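Second day at Skulham, evening

My feet are finished and I don't care one bit. We were at the door of the Rennie before it opened, Shamim with a thermos and me with two pens in case one died (one did, in the second room).

I had been looking forward to the weaving show since December and it was better than I'd let myself hope. There are 45 pieces over three rooms, and the hang is so generous! You can walk right behind the big ones and see the backs, all the knots and carried threads and the spots where a colour ran out and the weaver went on with a slightly different one. I spent longer on the backs than the fronts. Shamim says that's cheating, like reading the last page first.

Room one

Mostly older cloth from the river towns. The labels are short and give you the weaver's name wherever the family has agreed to it, in the same size type as the title. I wish our place did that. There's a long indigo piece at the far end, hung low enough for kids to see properly, and a boy of maybe six stood in front of it for ages while his nan told him which bits were fish.

Room two

Heloísa Meireles gave her talk in here at 11 and I filled four pages. She's so quick! She talked about who gets to decide what counts as art and what goes in the craft cabinet, and how many of these cloths spent decades in a museum drawer marked "domestic". Her favourite is a christening wrap that was patched by three generations, and she made us all look at the patches before she'd tell us anything about the pattern. Someone asked whether it ought to be hanging in a gallery at all if the family might still want to use it. She said the family can take it home whenever they like, it's written into the loan, and they've done it once already. I thought that was marvellous. I'm going to write to her about the loan wording, must not chicken out.

She kept coming back to ordinary clothes too, the small bright things that get handed down and never make it to a wall.

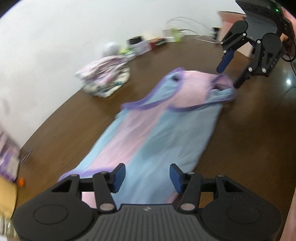 Room three

The new commissions. I'd expected to rush this bit and ended up going round it twice. Kivelero, the two-person studio from up the coast, have made a curtain out of fishing line and dyed wool that moves when you breathe near it. Shamim wasn't keen (too pretty, she reckons) and we argued about it all the way to lunch, very happily. My own pick was the small grey blanket in the corner with one red thread through it. I'd have walked past if the guard hadn't pointed it out.

Lunch at Mollus. Pea soup, good bread, coffee only so-so. We drew up a list of things to pinch for our autumn show: the low hang, the backs, the names in big type. Shamim added chairs, more chairs, proper ones with arms.

Bought the catalogue and a postcard of the indigo for Mum. Back tomorrow at 3 for the dyeing demonstration, and I want another go at that grey blanket first. Must remember to charge my phone and ring home about the cat.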